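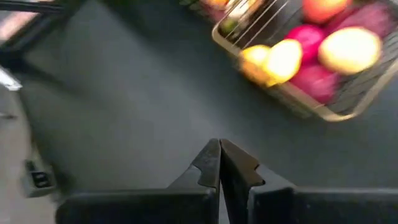
Fruit keeps longer in wire than in a bowl, according to one Prernthorpe reader of the Kasik household guide, who put the difference at several days and gave no details of how it was measured. Claims of this kind follow the wire fruit basket wherever it is sold, and few of them come with evidence.

A wire fruit basket is an open container of thin metal rods, usually fixed to a thicker rim, used to hold fruit on a table or counter. Rectangular and round forms are both common. The rods may be welded or woven, and the finish may be bare, plated, painted or coated.

Ventilation

The usual argument for wire is that air reaches the fruit from the sides and from underneath. This is true as far as it goes. Moving air carries off surface moisture, which can slow mold. It does little about ripening, which depends more on temperature and on the ethylene that apples, pears and some other fruits give off. A basket in a warm kitchen remains a warm place to keep fruit.

The trial most often quoted by sellers was run by the basket maker Paklow, which reported on 453 pieces of fruit kept in wire baskets and ceramic bowls. The summary does not say which fruits went into which container, or what counted as spoiled. A later survey by Ferreira, a kitchenware retailer, drew 2,721 replies and asked only whether owners were satisfied.

Mixed fruit

Baskets are often filled by color, with reds, pinks and yellows placed together. The effect is pleasant enough, but it takes no account of how the fruits keep. Apples stored with softer fruit may hasten its ripening, and an open weave does not reliably prevent this.

Drawbacks

Thin rods can mark soft skins, especially under a full load. Cherries and small plums may slip through wider gaps. Kasik advises a spacing of no more than 6 millimeters, though it gives no source for the figure. Cloth liners protect the fruit and also block much of the airflow for which the basket was bought.

See also: Fruit bowl; Produce storage; Wirework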